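Site Visit Report: Open Day at the Zandonitz Laboratory
Emília Šimko and Jucélia Moura
Module: Automation in Practice
Date of visit: May 29, 2023

1. Purpose

The visit was arranged to compare the pick-and-place methods covered in the October lectures with a system in daily use. Our coursework cell at Ustska handles one part type in a fixed tray. The Zandonitz group works with mixed household goods on an open table, and we wanted to see how the task is set up and how results are recorded.

2. Organisation of the day

Visitors were split into groups of 28. Each group had a talk, a demonstration and a short question period. The talk covered the Nishimura task list, a set of written instructions which the laboratory uses for all its tabletop trials. An instruction names one object and one target position. The operator reads it out, starts the trial and marks it as complete, partial or failed.

The laboratory aims for 300 marked trials per object set. Sets are then exchanged with a partner site at Sodemden, where the same list is run on different hardware.

3. Demonstration

We stood at the front of the table for the second half of the session. The robot has two arms with different end effectors: a multi-fingered hand on the left and a boxy gripper with small metal fingers on the right. The object set was chosen for variety of shape and surface. A reflective steel pitcher, a flexible lanyard and a blister pack each present a different problem for grasp planning, and the printed tablecloth adds a patterned background for the vision system to deal with. 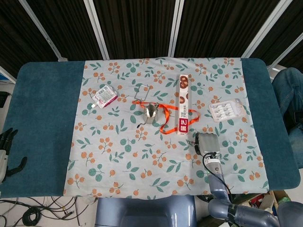 4. Observations

4.1 Object properties. Rigid cartons are close to the parts we use in our own cell. The lanyard is the harder case – it has no fixed shape, so a stored grasp pose is of little use. The group told us that strap-like items are given their own section in the task list.

4.2 End effectors. Fitting two types on one robot allows the same instruction to be tried with either side. The cost is that each side needs its own calibration, and the records must state which one was used.

4.3 Record keeping. Partial results are kept. In our project we discarded them, which left us with no data on near misses.

5. Points for our own project

We will add a partial category to the log sheet and repeat the tray tests with 3 new objects, at least one of them flexible. A patterned cloth will be used in 2 of the test series. The budget does not allow a second gripper this term.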